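Ninety-eight per cent of what?

Every few months a new paper on language-guided pushing does the rounds, and every few months somebody forwards it to me with one number highlighted. This time it was 98. The Drotgate policy, we're told, follows typed instructions to push coloured shapes around a board, and gets it right 98 per cent of the time over 397 trials.

I've read the paper twice. I have no reason to think anyone fudged anything. The lead author, Khalil Abu Hammour, writes clearly and his group released their logs, which many bigger labs still won't do. My quarrel is with what the number is being asked to carry.

Start with the word "success". In the Drotgate tests a trial counts if the named block ends up within a set distance of its target at any point before the clock runs out. At any point. If the arm pushes the block into the right spot and then shoves it straight out again, that's a success. If two other blocks get dragged halfway across the board along the way, that's a success too. You can defend this. Pushing is messy, and a single rod has no way to pick anything up. But a person who asks for the red star to go beside the blue cube would probably like it to stay there, and would probably like the rest of the board left more or less alone.

Omar Saliba, who reviewed an earlier version and has said so publicly, asked for a stricter score where the block has to be at rest on the target when the trial ends. The authors added it in an appendix, without a headline figure, on a plot with a generous vertical axis. I'd have put it on page one. 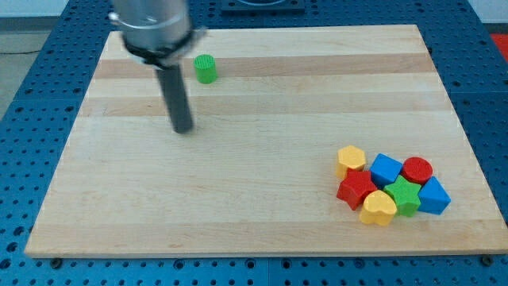
Then there's the matter of the instructions. The paper talks about "open vocabulary" commands, and the examples in the text are charming. Go through the logs, though, and most of the typed sentences are the same few sentences wearing different hats. Push the colour shape to the other colour shape. Move the colour shape left. When your whole world is a handful of bright toys, and almost any of them can be picked out by a colour and a shape, you don't need much language to get by. A lookup table and a decent vision model would take you a fair distance, and I'd have liked to see that as a baseline. The baseline they chose was an older version of their own method.

I put this to Moushumi Mridha, who runs a similar tabletop set-up at Wondale and is a good deal more patient with this literature than I am. Her view is that I'm grumpy about the wrong thing. Contact is hard, she says. A round block rolls or slides in ways a cube doesn't, a star catches on its neighbour, and a policy that copes with a crowded pile has learnt something worth having whatever the words were. Fair enough. I'd go further and say the recovery behaviour is the best part of the paper. When a push goes wide, the arm comes around the far side and tries again, and it does so without being told to.

But that is a claim about pushing, and the title makes a claim about language. If the authors want the second one they should test it. Ask for something by where it sits. Ask for something that isn't on the board and see whether the arm has the sense to stay put. Ask for two things in order and check the order. They did try the last of these, in two trials, and both are in the supplementary video with cheerful music over the top. Two trials is an anecdote.

I'd also like to see somebody move the thing. Same board, same blocks, same lighting and same camera for all 397 trials tells us the policy works in that corner of that room. Felicja Sadowski tried to run the released weights on her own bench and wrote up the results in August. Her arm was a different model, so it was never going to be a clean comparison, and she says as much. Still, her rate dropped to nearly half, and most of the failures were the tip stopping short of the block or passing over the top of it. That sounds to me like calibration. It might be a week's work to fix. It might also be the whole problem, and at present we can't tell which.

What I want is fairly dull. Report the end-of-trial score first. Publish the instruction list beside it. Get a second lab to run the thing before the press office does. Hammour's group has promised a follow-up with new shapes and a different table, and I'll read it the day it comes out, starting with the appendix.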